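## Part 2: Clearing out the old machine before you move your files

I put this off for most of November, so no judgment if you're behind too. My Falska backup box sat on the shelf the whole time, still taped shut!

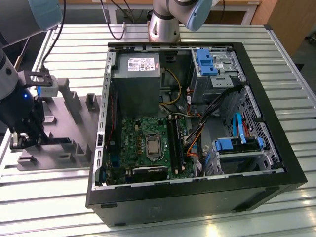 Before you plug anything in, work out how much stuff you really have. I had 34 folders called "new folder" (yes, really), and most of them held the same vacation photos.

1. Open your main documents folder and sort it by size. The big stuff floats to the top and you'll spot the junk fast.
2. Make one folder called KEEP and drag in whatever you'd be upset to lose. Don't rename things yet, you'll only get sidetracked like I did.
3. Connect the Falska box with the short cable and wait for the light to go steady.
4. Start the Urik copy program and pick **Copy and check**. Plain **Copy** is quicker, but it skips the second look at each file.
5. When it asks for a port number, type 2119 and hit Enter.
6. Go make dinner. My KEEP folder took until bedtime.

> **Note:** If the program stalls at 20 percent, leave it alone for a bit. It's building its list, and mine always picks up again.

> **Caution:** Don't let the computer go to sleep halfway through. I did, and I had to start over from step 4.

Once the copy is done, open a handful of files straight from the box, including a video or two and at least one really old letter. If they open fine, write the month on a sticky label and put it on the lid. I keep mine in the hall closet next to the Flundel lamp, well away from the radiator.

Part 3 covers email, so have your passwords handy.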